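Kapitel 4
Die schöne Altstadt und wer sie dafür hält

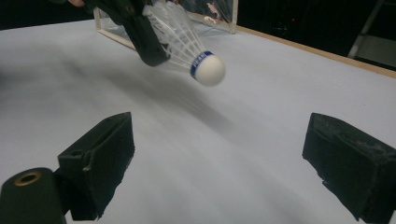
Leanne Kershaw hat nach einer Woche in Plindham notiert, sie habe dort alles gesehen, was im Prospekt stand, und könne trotzdem nicht sagen, wovon die Leute in der Stadt leben. Der Satz steht in einem Reisetagebuch, das nie für den Druck gedacht war, und er eignet sich als Einstieg in dieses Kapitel besser als die meisten Definitionen des Kulturtourismus. Denn die Frage, die er stellt, kommt in der Werbung für historische Städte selten vor.

4.1 Ein Ort wird zum Ziel

Plindham ist eine Hafenstadt mittlerer Größe. Die erste sichere Erwähnung fällt in das Jahr 1271, als dem Ort ein Marktrecht bestätigt wurde. In der Broschüre des Fremdenverkehrsbüros heißt es, die Stadt sei »seit 1271 unverändert«. Man darf daran zweifeln. Die Stadtmauer wurde im 18. Jahrhundert zum größten Teil abgetragen, der Hafen zweimal verlegt, und die Häuserzeile am Kai, die auf fast jeder Postkarte erscheint, erhielt ihre farbigen Fassaden erst, als der Fischhandel schon am Ende war. Alt ist an ihr vor allem der Grundriss.

Solche Angaben sind keine Lügen im strengen Sinn. Das Jahr stimmt, die Urkunde ist erhalten. Problematisch wird die Sache durch das kleine Wort »unverändert«, das aus einem Rechtsakt einen Zustand macht. Wer Reiseliteratur auswertet, sollte sich angewöhnen, bei Wörtern dieser Art anzuhalten: zeitlos, ursprünglich, unberührt, authentisch. Sie beschreiben in der Regel eine Erwartung des Besuchers und sagen über den Ort wenig aus.

Ähnlich liegt der Fall in Kitomach, einem Bergdorf mit 400 Einwohnern, das seit einigen Jahren als »Dorf der Weber« vermarktet wird. Gewebt wurde dort tatsächlich, allerdings im Winter und als Nebenerwerb; gelebt hat man von Schafen und später von den Überweisungen der Abgewanderten. Heute stehen im Dorf 4 Webstühle, alle in Räumen mit Kasse. Ob man das als Pflege einer Tradition bezeichnen will oder als ihre Neuerfindung, hängt davon ab, wen man fragt. Die Weberinnen selbst haben auf diese Frage, soweit sie überhaupt gestellt wurde, recht nüchtern geantwortet: Es sei Arbeit, und sie sei besser bezahlt als früher.

4.2 Was Besucherzahlen zeigen

Die Befürworter des Städtetourismus argumentieren gern mit Zahlen, und auf den ersten Blick sind diese Zahlen eindrucksvoll. Für Plindham nennt das Fremdenverkehrsbüro an Spitzentagen im Dezember, wenn der Lichtermarkt stattfindet, 600 Tagesgäste pro Stunde am Haupttor. Ungesagt bleibt, wie lange sie bleiben und was sie ausgeben. Die Gästeführerin Fatima Usman hat für ihre eigenen Gruppen Buch geführt und kommt zu einem ernüchternden Ergebnis – die meisten Teilnehmer verlassen die Stadt vor dem Abendessen. Übernachtet wird in Biron, eine halbe Stunde landeinwärts, wo die Hotels billiger sind und die Parkplätze größer.

Biron selbst taucht in keinem Reiseführer auf, der uns bekannt ist. Die Stadt hat eine Zuckerfabrik, ein Krankenhaus und einen Bahnhof, an dem man umsteigt. Gerade deshalb wird sie uns in diesem Kapitel mehrfach begegnen. Eine Landkarte, die nur aus Sehenswürdigkeiten besteht, erklärt nicht, wer die Betten macht.

Vorsicht ist auch bei den Gegnern geboten. Die Klage, der Tourismus zerstöre die gewachsene Stadt, ist fast so alt wie der Tourismus, und sie wird auffällig oft von Leuten vorgetragen, die selbst zugezogen sind. Im Viertel Babalola, dem ehemaligen Gerberviertel von Plindham, standen viele Häuser leer, lange bevor der erste Reisebus kam. Die Mieten stiegen danach, das ist belegt. Dass ohne die Gäste dort noch Gerber wohnten, ist dagegen reine Vermutung.

4.3 Zum Aufbau des Kapitels

Die folgenden Abschnitte behandeln zuerst die Sprache der Reiseprospekte, dann die Statistik, zuletzt die Denkmalpflege. Alle Angaben zu Plindham und Kitomach geben den Stand vom 21. März 2020 wieder; spätere Erhebungen sind nicht eingearbeitet. Die im Text zitierten Broschüren sind im Anhang in Auszügen abgedruckt. Es empfiehlt sich, sie vor Abschnitt 4.4 einmal ganz zu lesen und dabei jedes Adjektiv zu unterstreichen, für das der Text keinen Beleg liefert.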